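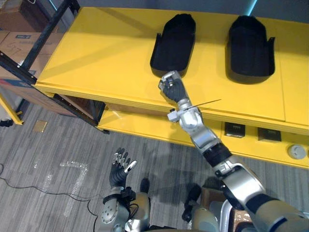
Trip notebook, May - getting to Hernton and back

Writing this up at the kitchen table before I forget it all, mostly for whoever at the shop goes to the Matos workshop next. I took the early train to Kovent and changed there for the bus, and if you do the same, please pack a sandwich! The station cafe was shut both ways and the wait was 2 hours. The bus itself was lovely, 200 miles of low hills and hardly anyone aboard, and the driver let me keep my bag up on the seat beside me.

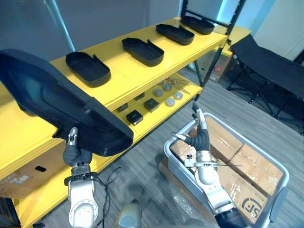

My packing needs work, as it always does. I took 5 shirts for 4 nights and still managed to run out of socks, and the phone charger was at the very bottom of everything when I wanted it. Next time I'd like my bag to be as orderly as those black trays in their row on the yellow shelf, everything with its own spot and open at the top so I can see in. I may try flat pouches.

The Prostell guesthouse was a good pick, quiet and a short walk from the bus stop. Ask for a room at the back if you sleep lightly - the front ones look over the road, and the delivery trucks start at 5 in the morning. Breakfast is plain but there's plenty of it,
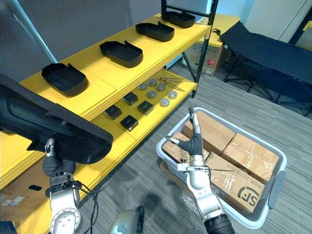 and they'll wrap up a roll for you to take along if you ask nicely the evening before. I did that on the last day and was very glad of it by Kovent.

Still to do: send in the bus receipt, look up the later train.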